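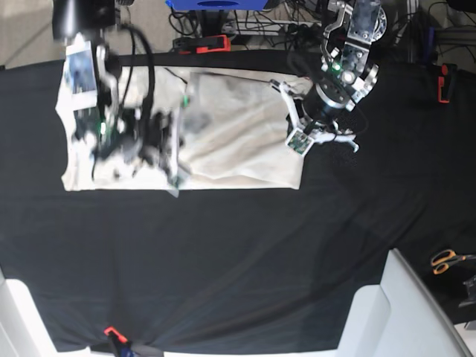
Cream T-shirt on the black cloth

Rurkbridge Film Club board > Space on screen > Arari, what did everyone think?

bakitz_row_f
Saw Arari last night at the Kelemen and I'm still buzzing! It's a Venus probe movie with hardly any probe in it, mostly people in a control room waiting on a signal, and I could have watched another hour. The sound drops out completely when the dish loses contact and you could hear people's coats rustling. Go while it's on the big screen!

Dezső Sipos
Glad you loved it, I didn't. Great first 30 minutes, then the brother shows up and it turns into a family drama with a rocket parked outside. How many kitchen arguments does one mission need?

marmalade75
The kitchen arguments are the best part! She can talk to a machine on another planet and can't get through dinner with him. I cried twice (once at the radio check, don't judge me).
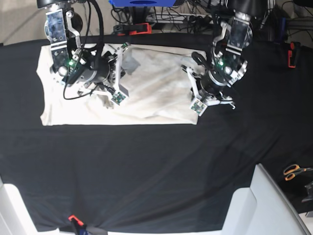

Two arms over the cloth, cream garment underneath

Dezső Sipos
Fine, but the landing happens off screen. Off screen!

Bohumila Holub
I'm with Dezső on the brother and against him on the landing. The crew on the ground never saw it either, they got a column of numbers, and that's what we get. I thought it was so brave. Did anyone catch that the tape reel is number 514 in the opening and 294 in the flashback? Somebody cared about that.

bakitz_row_f
Missed that completely, now I have to go again, what a shame :)

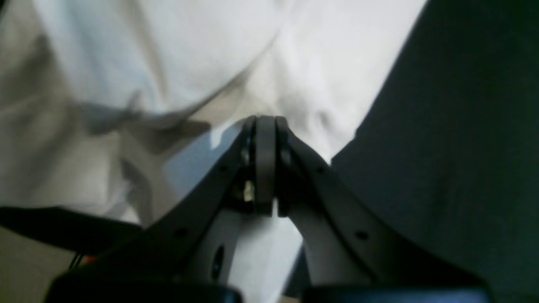
Vol. 6, No. 3

marmalade75
Count me in. The 7:15 is in the big room until the end of June, and the small one has that hum on the left side.

Dezső Sipos
I'll come for the first half hour and the popcorn.

Bohumila Holub
You'll stay for the radio check. Meet by the stairs at 7?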